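So the Clondby games are moving to Plolier, and I have feelings about it. If you don't follow second-tier soccer (fair enough!), Plolier is the streaming app that wants 18 dollars a month from me, starting in October.

I've watched this club for free on local TV since I was a kid. The announcers were terrible. One of them called our left back by the wrong name for an entire season and I loved every minute of it. 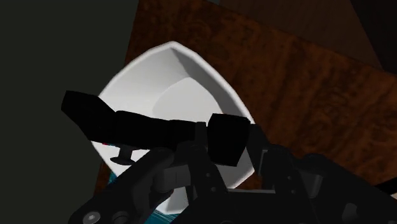
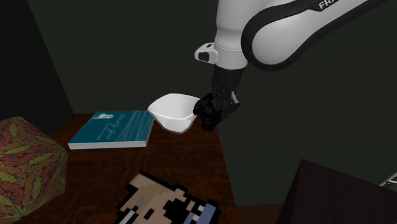

My brother says I should just pay up, because the old broadcasts looked like they were filmed through a sock. He has a point. The new deal promises replays from more angles and a halftime show, sponsored by Fleltent, whatever that is. But our supporters' group has about 600 people in it, and plenty of them are retired folks who still don't own a smart TV. What are they supposed to do, huddle around my phone?

I'll probably cave before the first home game. If they ever bump it up to 40, though, I'm out, and I'll be back to listening on the radio in the garage.

Anyway, kickoff's in an hour and I still need to find my scarf.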